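Doors We Walk Through: notes for the evening talk, Nolludham library
Xiomara Rosenthal

Slide 1, title
Wait for the chairs to stop scraping. Say hello, thank the library for opening the big room in June when they'd normally have the windows out for painting.
Start with the question: how many doors did you go through to get here tonight? Let them count on their fingers. Give it a good half minute, people get really into this one!

Slide 2, my mother's house
Grew up in Pidville, narrow house, and every inside door swung the wrong way. Kitchen door opened onto the cellar door. You learned to knock on both. Tell the soup story (short version, please, Xiomara).
Point to land: somebody chose each of those swings, once, on a piece of paper, and we lived with it for 20 years.

Slide 3, which way should it open?
Old habit is that a bedroom door opens into the room and against the nearest wall. But look at older houses and you'll find plenty that open toward the middle of the room, so that a person coming in is screened from the bed for a second or two. I love this. It's a bit of manners built into a hinge.
Ask for hands: who has a door at home that hits something? Everybody will. Take 3 answers, then move on even if they're good.

Slide 4, the Grabner notebooks
This is the part I'm most excited about, so SLOW DOWN.
Grabner was a joiner two towns over who wrote down every door he hung. 2,192 of them, in pencil, with the width, the swing, the wood and now and then a remark about the customer's dog. His granddaughter let me read the lot at her dining table.
Read out loud: "Lady wants it to shut softly. Told her so do I."
Read out loud: "Floor runs downhill. Door agrees with floor."
Pause for the laugh on the second one. If there isn't one, explain that a door hung out of plumb will drift open or closed all by itself, and then read it again.

Slide 5, knobs and levers
Pass the two handles around now, knob first. Ask people to try each with an elbow, or with a closed fist. The lever wins every time, and anyone who has carried groceries or a sleeping toddler knows it already.
Mention my aunt, whose hands got bad with arthritis. She was 66 when we changed her knobs for levers, took us one afternoon, and she went around the house opening everything just to show off.
Someone will ask about cats. Yes, cats can work a lever. My sister's does.

Slide 6, trim
Quick one. Trim covers the gap between the frame and the wall, and it's also where a house gets to have an opinion. Painted to match the wall, the doorway almost goes away. Left as wood, it draws a line around the next room and makes you want to go and look.
Color of the door against color of the trim: the Umelus row houses are my favorite for this, dark trim and doors in every shade of green. Don't list all the greens. I did that last time and lost the back row.

Slide 7, leave it open?
Finish on the open door. A house with its inside doors open sounds different, smells different, and you know who's home. Half the pleasure of a doorway is the slice of floor you get on the other side of it.
Invite them to go home and pick one door to really look at. Swing, handle, trim, what it bumps into.
Questions. Repeat each one into the microphone, the room eats voices. Get both handles back before the coffee comes out!

Slide 8, stays up during questions 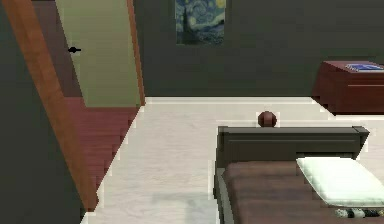

Pale green door with a black lever, wood trim, and the plank floor beyond (computer rendering)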